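Perkell Mug Swap: Your Questions

Everything we get asked about bringing, trading and looking after mugs at the Omcombe hall.

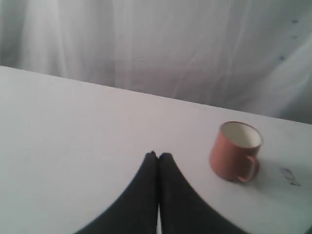
How many mugs can I bring?
Up to eight per person. You get one token for each mug we accept, and each token gets you any mug on the tables, whatever its size or age. Tokens don't expire, so if nothing grabs you in February, hang on to them for the next swap!

Do they have to be handmade?
Not at all! Studio pottery, souvenir mugs, the odd survivor from a set of six, we love them all. Last time we had 684 mugs come through the door, and the very first one to go was a plain diner mug that three people wanted.

What won't you take?
Anything with a crack, a chip on the rim or a handle that has been glued back on. Crazing on the outside is okay, but please tell Houda Tawfik at the check-in table so she can put a dot sticker on the bottom. Travel mugs go to a different sale in Vondthorpe.

How do I get old tea stains out of a pale interior?
Baking soda and a little water, mixed to a paste and rubbed around with a soft cloth. Leave it for 11 minutes or so if the stain is stubborn, then rinse well. Min-kyu So swears by denture tablets, and I have to say his mugs look fantastic.

Can I put a swapped mug in the microwave?
Check the bottom first. If there's no marking, or you spot any metallic trim, keep it out. Colored glazes without a label are best washed by hand, too.

Is there a good way to pack them?
Dish towels! Stuff one inside, wrap another around the handle, and stand the mugs upright in a shallow box. Newspaper works but the ink rubs off on light glazes (ask me about my favorite cream one).

Can I just come and look?
Please do. Coffee is on from 9 a.m., and Nadine Chidiac brings her cardamom buns, usually 100 of them, which are gone well before lunch.

Who do I contact about a table?
Mwangi Kashindye handles table requests. Leave a note at the hall desk with your name and how much space you need.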